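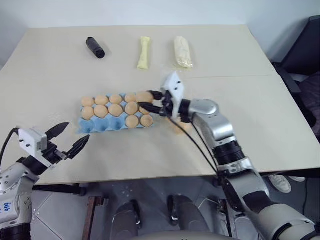

Middle row full, gaps in the front. Egg tray thread, you were warned

1/ Lindalva Evangelista asked me last week how I keep my eggs and I gave her such a long answer in the parking lot that her ice cream was probably soup by the time she got home. So I'm putting it all in one place. Settle in or mute me, both fine.

2/ Background for new people: I bake a lot in December. Too much. I buy eggs from Settimio Barbieri out on the Kendaseck road and he sells them loose, you bring your own container. He'll give you a paper bag if you forget. Do not forget.

3/ (I have forgotten. I drove home with a paper bag of eggs on my lap at 20 miles an hour and the guy behind me had opinions.)

4/ For years I used old store cartons, the gray ones, until the hinges went soft and the lids came off. Then in November I switched to the light blue tray. Three rows of five, no lid, and I love it so much more than a person should love an egg tray.

5/ Why I like it: I can see what I have! That's most of it. With a closed carton I'd always be sure there were plenty and then open it in the middle of a cake and find one lonely egg rolling around in there.

6/ It's also a nice blue. The light brown eggs look really pretty against it. I'm allowed to care about this.

7/ OK so the method, such as it is. I fill from the back. Back row first, all the way across, then the middle, then the front. When I'm cooking I take from the front. Old ones go to the front whenever I bring home new ones, so nothing gets stuck back there until Easter.

8/ My sister fills hers from the middle outward, like she's seating a wedding. We've talked about it. She won't change.

9/ Moving the old ones up means the tray gets partly emptied onto the table every time, and this is the bit where people get nervous. Eggs roll! But on a flat table they mostly roll in a little curve and stop. It's the ones near an edge you want to keep a hand by.
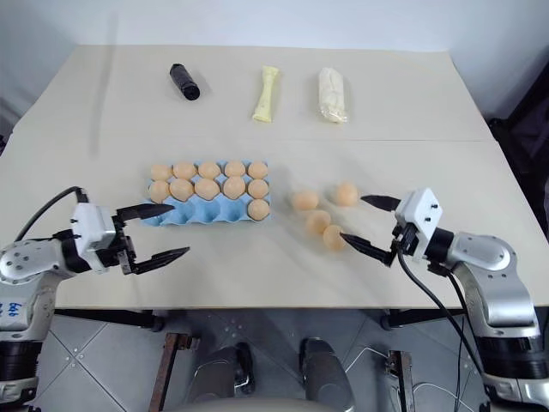

Loose ones off to the right of the tray, plenty of table between them and trouble

10/ I like the loose ones all together on one side. If they're spread out on every side of the tray I end up reaching over one to get another, and my sleeves are not to be trusted.

11/ Sleeves, by the way. Push them up. I lost an egg to a cardigan cuff in November and it was the good cardigan.

12/ Somebody always asks about pointy end down. Yes, I try to. I was taught that the round end has the air pocket and it should be on top. Do I check every single one? No. Some of Settimio's eggs are so even I can't tell which end is which, and I'm not going to stand there holding them up to the window.

13/ Speaking of Settimio, I asked him about washing and he told me he leaves his alone unless they're really messy, and if I wash one I should put it in the fridge and use it soon. So I wipe the odd one with a dry cloth and move on with my life.

14/ Any egg with a crack goes in a bowl right away and becomes scrambled eggs for whoever's in the kitchen. That's usually me. I eat a lot of scrambled eggs in December.

15/ Question from the replies: "why not leave them in a bowl like in the magazines." Because I tried it! Big blue-and-white bowl from Rovari, gorgeous, looked great for a day. You always take the top one, so the bottom one gets older and older and you start to be afraid of it. Bowl has lemons in it now.

16/ Another one: does the tray fit in the fridge? Mine does, middle shelf, long side facing out, if I move the mustard. Measure your shelf before you buy anything is all I'll say. I've got a cheese box from Eder that has never fit in any fridge I've owned.

17/ What this is all for, if you're curious: the Sarnerberg cookies. My grandmother's recipe, it makes 100 if you roll them thin and 24 if my husband is rolling. It uses mostly yolks, so then you have a jar of whites looking at you, and then it's meringues, and then you're out of eggs again and back on the Kendaseck road.

18/ Take the eggs out before you start anything else. Cold eggs make that dough go lumpy and sulky. I set the tray on the table, go do something useful like answer you people, and come back.

19/ Crack each one into a cup first and then tip it into the mixing bowl. I skipped this once with a full batch of butter and sugar already in there and I still think about it — the whole bowl, straight in the trash.

20/ Lindalva has now replied to say the ice cream was fine and she's getting a tray too, but she wants a green one. Lindalva, I haven't seen a green one. If anyone has, tell her, she's serious about it.

21/ Update for everyone asking, December 20, 2022 is cookie day at our house and no, I'm not taking more orders. Okay, I'll take one more. Whoever messages first.

22/ It was my sister. Of course it was. She wants two tins and she's bringing her own eggs.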